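Dallalow Dental Office News
8 May 2026

Night guard month is back!

We look forward to this one every year. All through May, both of our offices (Gauthier Avenue and Vallow) are checking night guards at no charge, and you don't need to be due for a cleaning to stop in. Bring the guard, bring the case it lives in, and give us 12 minutes. Last May we looked over 221 of them, and we had such a good time doing it that the hygienists asked to add Thursday evenings at Vallow.

If you've never worn one, a night guard is a fitted piece of plastic that goes over your upper or lower teeth while you sleep. It keeps the teeth from rubbing straight on each other when you clench or grind. Plenty of people grind for years before they hear about it, usually from whoever shares the bedroom, or from us when we spot flat places on the back teeth. A sore jaw in the morning is another common sign, and so is a dull headache at the temples that fades by lunch.

We make ours from a digital scan now, so there's no tray of goop to sit through. The scanner at Gauthier Avenue arrived in the fall and we are still a little in love with it. The scan goes to the Jornlow lab across the river and the guard usually comes back in under two weeks — then you come in, we check the bite, smooth anything that rubs, and send you home with it.
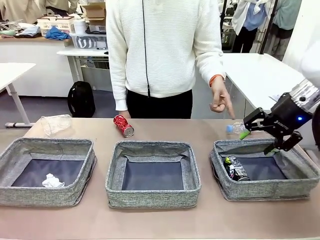

Getting through the first week

The first few nights feel odd. You'll probably make more saliva than usual, and you may wake up to find the guard on the pillow. Keep going! Try wearing it for half an hour in the evening while you read or watch TV, so your mouth gets used to it before you ask it to sleep that way. By the end of the week most people have stopped thinking about it.

What shouldn't happen is pain. If one tooth feels pinched, or the guard rocks when you bite down, call us and we'll adjust it. Please don't trim it yourself with a nail file. We say this with love, having seen what a nail file can do.

If your bite feels a bit different when you first take the guard out, give it a few minutes. It should settle before breakfast. When it doesn't, or when the feeling lasts longer each morning, we'd like to see you soon.

Cleaning it

Rinse it in cool water as soon as it comes out, then brush it gently with a soft brush and a drop of plain dish soap. Skip the toothpaste, which is gritty enough to scratch the plastic, and scratches hold on to stain and smell. Let the guard air dry all the way before you close it in the case. Once a week, soak it in a denture or retainer cleaner for as long as the package says and rinse it well afterward.

Hot water is the big one. It can warp a guard in seconds, and so can a dashboard in May. Dishwashers are out too, even the top rack.

The case needs washing as well, and this is the part almost everybody skips. Soap, warm water and a good rinse every few days will do it. A case that has gone cloudy or smells musty after washing should be replaced, and we have new ones at both front desks.

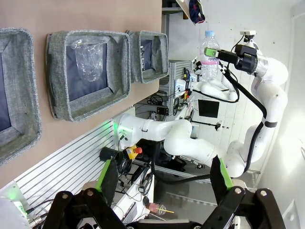 Can I wear my night guard if I have a new crown?

Check with us before you put it back in. A new crown can change the shape of the tooth enough that the old guard sits high or presses in one spot, and we may be able to adjust it on the same visit.

Braces and clear aligners are a different story, because the teeth are on the move and a regular guard would fight them. If you're in treatment, or about to start, tell us that you grind and we'll work out a plan with you. And if your dentist changed since the guard was made, bring it anyway. We check guards from any office, old or new.

Kids come up a lot in May too. Many children grind while their baby teeth are coming and going, and most of them grow out of it, so we tend to watch and wait. Mention it at the next checkup and we'll take a look at the wear.

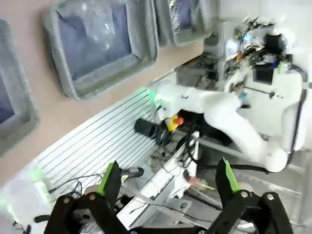 Lost guards are the most common reason we remake one, well ahead of cracked ones, and the trouble is usually that clear plastic disappears on a white sink or a white sheet. Trash cans get a fair number, wrapped up in a tissue with everything else on the nightstand. A dark background makes a real difference. Look how easily you can pick out the crumpled clear bag in that middle bin, with the dark blue behind it, and then think about spreading a navy washcloth where you set your guard down in the morning. One of our patients does this when she travels and hasn't lost a guard since. We liked the idea so much that everyone who comes in for a May check gets a navy washcloth to take home!

Dogs are the other hazard. They adore night guards. A closed case on a high shelf is the only thing we've found that works, and if yours does get chewed, bring us the pieces so we can see that they're all there. Call your vet if they aren't.

How to come in

Gauthier Avenue takes guard checks Monday through Friday in the first hour of the morning, no appointment needed. We're at number 2155, with parking behind the building. Vallow has Thursday evenings by appointment and walk-ins the rest of the week when a chair is open.

A replacement from a scan we already have on file is $59 off through the end of the month. If your scan is more than two years old we'll want to take a fresh one, and there's no charge for that during May.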